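Progress report, Wukgate Hallway and Front Room work
To: Leonie Kereama, Rarnemum Fund
Covering the second half of the grant. 5/19/25

Leonie, sorry this is shorter on polish than the last one, wanted to get it over to you before the panel meets. Money first, then rooms, then the bits that slipped.

Money
Grant awarded 3000. Spent to date 1746. Everything has a receipt except the bus fares, Khoa has those on a sheet. Biggest single item was the shelving for the hallway, then the floor filler and paint, then the second lot of storage boxes. No salaries out of this pot. What is left is held for the back bedroom and the shoe storage, see further down. We have not moved anything between headings without asking you, apart from the coat hooks, which you said yes to on the phone.

What the grant was for, in case new panel members are reading: Wukgate is the shared house we run for people coming out of hospital or temporary housing. Residents stay while something longer term is found. The house had got to the point where you couldnt find a clear surface and two rooms were used as a dumping ground. The Hallorer tidy-up plan (Kristýna's name for it, ask her) takes the rooms one at a time, with residents doing the deciding.

Hallway
Done. Shelving up, hooks up, old carpet strip out. Post now goes in trays by room. Still a draught under the front door and the brush strip we bought is too short, going back to the shop.

Kitchen cupboards
Done bar one. Out of date tins gone, each resident has a shelf with their name on tape. The corner cupboard has a hinge missing. Landlord told in writing, told again by phone, no date yet. Analyn ran the labelling afternoon and it went on till supper, people got quite into it. Request since then for a spice rack. Not in budget, Tumelo thinks he can make one out of offcuts.

Front room
Nearly done. This was the one residents cared most about. Walls left as they are for now, paint money went further in the hallway. Table stays, residents voted to keep it and to keep things on it to a minimum, which has turned into flowers, a framed picture and whatever somebody put down on the way past. Fan stays next to it through the summer. We did talk about putting it away in August but the room gets stuffy and people asked for it.

Rule agreed at the house meeting: nothing lives on the floor. Slippers are the hard one. They get kicked off by the sofa and the other one goes walkabout. Picking up off the floor is now the first job in the front room, before dusting, before anything. Written on the card by the door.

Back bedroom
Started late. Mattress collection was cancelled by the firm and rebooked, so we lost most of a fortnight. Floor is clear now as far as the window. Boxes belonging to former residents are a problem, we have written to the last adresses we hold and will store them until August, after that we need to decide. Would welcome the fund's view on how long is fair.

Front room, picking up in progress

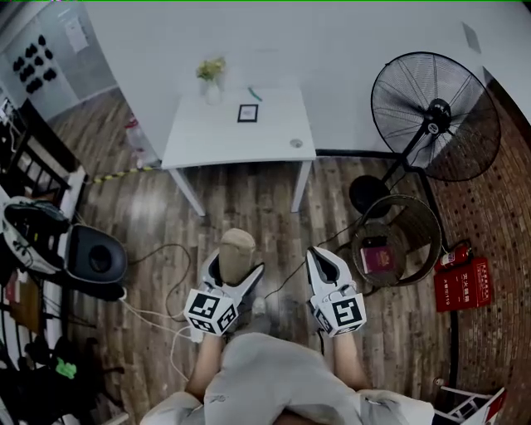 Report and room notes: Kristýna Michalík | Wukgate house team | figures checked by Khoa Tiêu

Shoe storage. We priced 2 options. A bench with a lift-up lid, which doubles as a seat for getting shoes on, or an open rack from Vương that is cheaper and takes up less of the hallway. Residents with bad knees want the bench. Khoa wants the rack. My recomendation is the bench, it comes out of the remaining money without touching the back bedroom. Need your ok as it was not in the original list.

What has not gone well
The Sunday-best idea of a full reset of every room each week, dropped. Too much, people avoided it. Short daily pick-up instead, one room, whoever is in. Attendance patchy but better than it was. The sign-up sheet keeps losing its pen.

Next
Finish back bedroom. Hinge. Brush strip. Bench if agreed. Final accounts against the full 3000 with the closing report.

Questions to me or Tumelo Mathebula at the house, mornings best. Receipts can be scanned if the panel wants them before the meeting, just say.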